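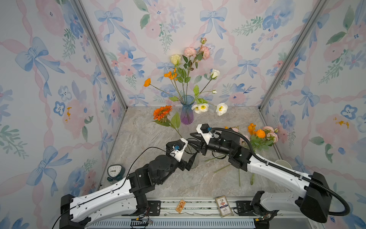
What should a small lab look at first when it compares grippers? How they let go. Most hands on the market can pick up a cup, and far fewer can put one down without a nudge.

We spent May testing 4 sets of fingers at Westgate, on a two-arm bench with a marbled floor and flowered wallpaper on the walls. The props were a vase of artificial flowers, cut stems and a clear glass cup. Glass is a hard test for the cameras, and thin stems are hard on the fingers.

The Plaser fingers closed fastest and gave us the most trouble. Over 117 trials they dropped the cup 26 times, nearly always on release. The Tremlow set was slower — you notice it by the end of a shift — but it handled stems well once we lowered the closing force.

Changing the controller made a bigger difference than we had planned for. With the Zheng board, the same Plaser fingers went through 24 cup placements without a drop. We have not yet run the Tremlow set on that board. Those trials are next, starting with the stems.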